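21/11/23

Caderno da oficina – sessão de escuta das fitas da Ulley

Segunda passagem pelo lote, e continuo sem acreditar na história que vem com ele. A caixa da Lakum traz escrito que as bobinas são «mistura final» do disco da Ulley. Final de quê, não diz. Ouvi a bobina 7 três vezes seguidas e aquilo soa-me a mistura de trabalho: a voz está lá à frente, sem reverberação nenhuma, o baixo quase não existe e há um pandeiro que entra e sai como se alguém estivesse a experimentar o canal.

O texto da reedição fala em «som glacial, etéreo». Pois. O que tenho nos monitores é uma cantora a metro e meio de um microfone, numa sala seca. O gelo foi posto depois, ou na prensagem ou na cabeça de quem escreveu a nota.

Medições: tom de referência a 371 Hz no início da bobina, o que não é referência de coisa nenhuma que eu conheça. Ou a máquina original andava fora de velocidade, ou gravaram um oscilador mal afinado e seguiram em frente. Se corrigir a velocidade para bater certo com 400, a voz sobe mais de um semitom e fica ridícula. Deixei como está. Quem quiser discutir que traga um diapasão e uma cópia do vinil.

Duração da bobina inteira: 2158 segundos, contando a cauda com ruído. O lado A do disco é bastante mais curto. Sobra material para pelo menos uma canção que não aparece na lista, e desconfio que é aquela coisa em compasso de três com o harmónio. A Frota jura que é inédita. A Frota também jurou que o lote de fevereiro era estéreo.

A Damby quer a transferência com redução de ruído «ligeira». Fiz um teste no tema dois e ao fim de um minuto os pratos pareciam água a correr. Não entrego isso. Segue a transferência limpa, a 96/24, e se quiserem estragar estragam lá. 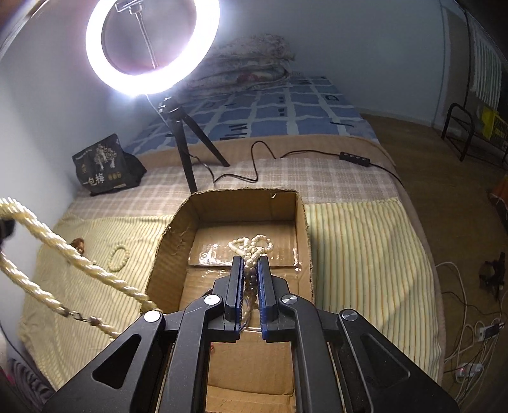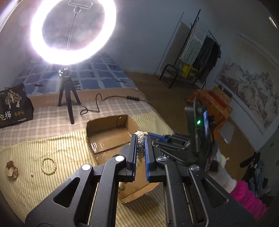
Voltando ao harmónio: ouvi outra vez com auscultadores e há um corte a meio, antes da segunda estrofe. Emenda de fita, feita à pressa, com a respiração da cantora partida em duas. Numa mistura final teriam refeito aquilo. Mais um argumento para o meu lado, embora conheça discos publicados com emendas piores.

O número de catálogo na lombada é 1951. Já me perguntaram se é o ano. Não é, a fita é muito posterior, basta olhar para o suporte.

Por fazer:
– limpar as cabeças antes da bobina seguinte
– comparar o tema quatro com o vinil, canal a canal
– pedir à Lakum a folha de sessão original, e não a versão dactilografada que mandaram
– não escrever «final» em nenhum ficheiro até ver essa folha

Ficheiros provisórios no disco da bancada, pasta ulley_b7_mistura_trabalho. Não mudem o nome.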